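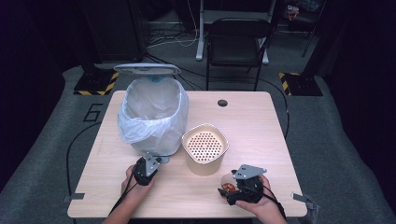 Kitchen scrap sorting

Kitchen scrap sorting is the household practice of separating food leftovers from the rest of the trash before either one is thrown away. It usually happens at a table or counter, with a lined trash can on one side and a draining container on the other, and it covers everything from scraping plates to emptying the little cups of leftovers that pile up in the refrigerator. It is one of the oldest kitchen jobs and still one of the most satisfying to get right!

Overview

Most food waste is heavy because it is full of water. Soup, sauce, fruit juice and the liquid around pickles all end up at the bottom of the bag if they go in with the solids, and a wet bag drips, tears and smells much sooner than a dry one. Sorting deals with this by sending wet leftovers through a strainer first. The solids stay on top, the liquid collects underneath, and the drained scraps then go to the compost or into the bin.

Equipment

Pedal bin. The pedal-style can is a wonderfully simple thing: a foot on the lever lifts the lid and leaves both hands free. Many lids can also be tipped all the way back so that they stay open during a longer session. White is a popular color, and some makers give the inside a second color, such as light blue. Small ones suit a tabletop, a bathroom or the end of a counter.

Liner. A translucent plastic bag is the usual choice. The edges are folded over the rim and pulled down around the outside, which keeps the bag from sliding in when something heavy lands in it. A bag bunched generously outside the can is easier to gather and tie later on. Paper liners work too, though only for scraps that have been well drained.

Strainer container. This is a box or tub with a perforated insert sitting inside it. A square one with rounded corners is easy to rinse (there are no tight corners for rice to hide in) and makes good use of a small table. The insert has a grid of small round holes in its base. Holes that are too large let crumbs through, and very fine ones clog with starch. Inserts in a bright or contrasting color, orange-brown against beige for instance, are easy to tell from the outer box when the parts are drying on a rack.

Clear cups. Small clear plastic cups are handy for holding leftovers because the contents can be checked at a glance. A 500 ml tub does the same job for a family-sized portion.

Method

The can and the strainer are placed side by side, within easy reach, and the lid is opened before anything is picked up. Each cup is held low over the insert and tipped slowly, since food dropped from a height splashes onto the table. A gentle tap on the side loosens the last pieces. Dry items such as wrappers, napkins and used cups go straight into the lined can, unless the cups are going to be washed.

Drained scraps are left for a few minutes, then the insert is lifted out and emptied. The liquid below can be poured down the sink if it is thin. Greasy liquid is better soaked up with paper and put in the trash.

Variations

In the Nomon system, the insert hangs from 2 side tabs and lifts straight up. The Bosico version has a single handle and a deeper outer box, which is a real pleasure to use with melon rinds and other juicy leftovers. Goh makes a low, wide model meant for noodles. Nusow sells its insert and outer box separately, so a cracked part can be replaced on its own.

Cleaning

Strainer inserts should be rinsed soon after use. Dried sauce in the holes comes out with warm water and an old toothbrush, worked from the underside. The inside of a trash can lid is easily forgotten and deserves a wipe each time the bag is changed.

See also

Compost pail
Sink strainer
Table scraps

Last edited 2018-02-16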